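Mug tree

A mug tree (also mug stand or cup tree) is a small household stand on which cups are hung by their handles. It is kept on a kitchen worktop or a table, often near the kettle.

Construction

The usual form has a flat base, one upright post and several short pegs. Wood is the most common material, but metal wire is also sold. The pegs are fixed at a slight upward angle, so that the handle does not slip off. A typical mug weighs above 300 grams when it is of thick stoneware, and for this reason the base must be wide or heavy.

Use

Mugs are hung after drying. It is advised to load opposite sides in turn; a stand with 2 mugs on the same side can tip over. In her guide to small kitchens, Yamuna Kurup recommends the mug tree for homes without wall cupboards, together with an upright rack for plates.

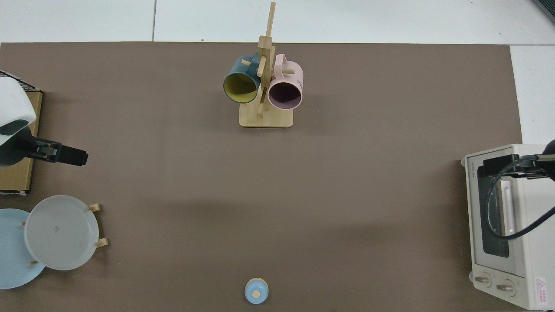 Large mugs may touch each other when they hang on neighbouring pegs, and the glaze can chip at the rim. Handles which are very narrow do not fit on thick pegs.

See also: Dish rack, Plate stand, Cup hook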